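Trernow Glassware Handling: data card and working rules

Maintained by Nkechi Chukwu. Questions about the rules go to Benedikt Moser.

Contents

The set holds 500 episodes of two-arm handling of lab glassware with colored liquids. They are split into 29 task variants, each with its own text file in the tasks folder. Mellor is the training split. Cusard is held out and should stay out of any tuning.

Setup

Both arms work from opposite sides of one table. The table stays where it is for a whole block of episodes. If it gets bumped, stop, rerun the calibration and start a new block – do not patch the old one.
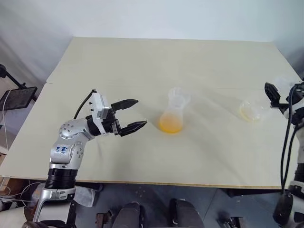
Open left gripper beside a flask of orange liquid, head view.

Rules for operators

Start every episode with the grippers open and clear of the glass. Approach at the low speed setting. Hands stay off the table while either arm is enabled.

Fill flasks no higher than the fill line in the task file. Use water and food dye only. Chipped or cracked glass goes in the bin, even if the chip is at the base.

Cables must hang free of the fingers through the full range of motion. Check this by hand at the start of a block and again after any change to the wrist mounts.

A spill ends the episode. Mark it "spill" and keep the recording. We lost 38 early episodes to people deleting failures, and the failure labels in version 4 are thin as a result.

Known problems

Clear glass is hard to see against the pale tabletop. Depth values on it are unreliable and have not been corrected.

License

Free for research use. For anything else, write to Molitton first.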